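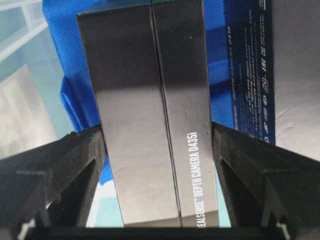
Tall black box, glossy side out.

Denbridge Low-Waste Business Program
Minutes of the July meeting

Notes by me again, so if I've put words in your mouth, write back and I'll fix it before these get filed. I missed the first few minutes of the hauling discussion while I was letting people in downstairs, and Duván Chávez filled me in on that part afterward.

Present: Duván Chávez (chair), me taking notes, the city's recycling liaison, both people from Tukden, the owner of Tokgöz Bakery, and three of the Willey Street shop owners. The school district sent regrets and a page of written comments, which I read out under item 3.

Minutes from last time

Approved with one change. I had written that Tukden would "audit" the participating businesses and they would really like us to stop using that word, because a couple of owners heard it and got nervous (fair enough, I'd be nervous too). It's a waste walk-through. I've corrected it in the June minutes and will try to keep it straight from here on.

1. Organics pickup on Willey Street

We spent the most time on this one. The pilot has 14 businesses signed up, and the trouble is still the alley. The hauler wants the carts rolled to the north end by 6:30 a.m. and most of the shops have no one in the building then. The bakery does, obviously, and the owner said he's been rolling out his neighbors' carts along with his own. He doesn't mind doing it, but he did point out that he's closed for part of August and somebody had better have another plan by then.

The city liaison asked whether the hauler would take an afternoon stop instead. Tukden had already asked. The answer was maybe, if the route changes in the fall, and they wouldn't put it in writing. Duván would like to push harder on this and I agree with him. We're paying for a service that only works for people who get up at four, and I said so, a little more loudly than I meant to!

There was a side conversation about smell and the lids. The new carts have a locking lid that is supposed to keep raccoons out, and two owners said their staff leave it unlocked because it sticks. Tukden will bring a can of something for the hinges and look at them. Nobody wanted to go back to the old carts.

Agreed: Tukden asks the hauler for a written answer on afternoon pickup. Duván talks to the owners on the block about covering the cart roll-out for August – he thinks the flower shop might do it if we ask nicely.

2. Walk-through results so far

Tukden has done 8 of the walk-throughs and handed around a draft summary. I'm not attaching it because it still has business names in it and we promised people we'd take those out first.

What stood out for me was how much of the trash was packaging that arrived with deliveries. I'd assumed it would be food. For the two cafes it mostly is, but for the retail shops it's film wrap, foam corners and boxes inside of other boxes, and the owners feel they have no say in any of it. One of the Willey Street owners said she'd asked a supplier to skip the inner wrap and got a very polite email back explaining that she couldn't have that. Another had better luck by asking the driver directly, and now the driver takes the wrap back with him. We all liked that and I don't know how far it would spread.

The city liaison thinks a joint letter from the whole street would carry more weight than one shop at a time. I do too, with the caution that the letter has to name the thing we want (returnable totes, or no film on the small orders) and not just complain. She offered to find out whether any other city departments have written something similar so we aren't starting from a blank page.

We had a bit of a back-and-forth over how to report weights. Tukden has been weighing bags on a hanging scale at each stop, on one day only, and Duván worries that one day isn't a fair picture for a shop that gets its big delivery the next morning. Tukden's view is that it's a starting point and the report will say so clearly. Nobody was completely happy with that, but going back a second time to every shop would eat the rest of the budget. We settled on a return visit for the ones with an odd delivery schedule.

Agreed: Tukden finishes the remaining walk-throughs and repeats 2 of the early ones. I draft the supplier letter and send it around for comments. Please be blunt with it, I'd rather hear it from you than from a wholesaler.

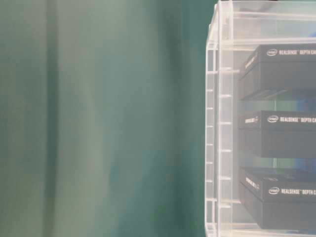
3. School district comments

I read these aloud. The district likes the program and would like the high school kitchens added next year. Their questions were mainly about cost, who trains the kitchen staff, and whether the contract would be theirs or ours. They also asked for something in writing about what happens when a load gets rejected for contamination, which is a good question and one we should have answered for the businesses already.

General feeling in the room was yes in principle. The kitchens would produce more food scraps than the whole street put together, and that might finally get the hauler interested in a better schedule. Duván wants to see the numbers from the pilot before promising anything, and he's probably right, though I'd hate for us to take so long that the district loses interest.

Agreed: I write back to thank them and say we'll have a proper answer after the pilot report. The liaison looks up the rejected load policy and sends it to everyone.

4. Window stickers

Short item, long discussion. The sticker design is done except for the wording. "Low-Waste Business" sounded to some people like a claim they'd have to defend at the register. "Working Toward Less Waste" got more support but it doesn't fit on the small size. The bakery owner said to just put the program name and a web address and let people look it up, and after going around the table once more that's what we chose.

Green ink or dark blue was left to the printer, depending on what costs less. We did agree to print them on paper with a removable adhesive and skip the vinyl, even though they'll fade.

5. Anything else

The liaison mentioned that the city grant round for small business projects opens in the fall and asked if we plan to apply again. We do. Duván will pull out last year's application so we can see what the reviewers wanted more of. I remember a comment about our goals being hard to measure, and I'd like us to fix that before we start writing.

One of the shop owners asked if future meetings could start later, because 4 p.m. means closing early for her. We'll try 5:30 next time and see who can make it. If it's bad for you, tell me now and I'll take it to Duván.

Coffee came from the bakery, along with a tray of day-old simit that did not make it to item 3. Thank you!

Meeting closed at 5:50 p.m. Next one is in the same room, and I'll send the agenda once I have the hauler's answer from Tukden.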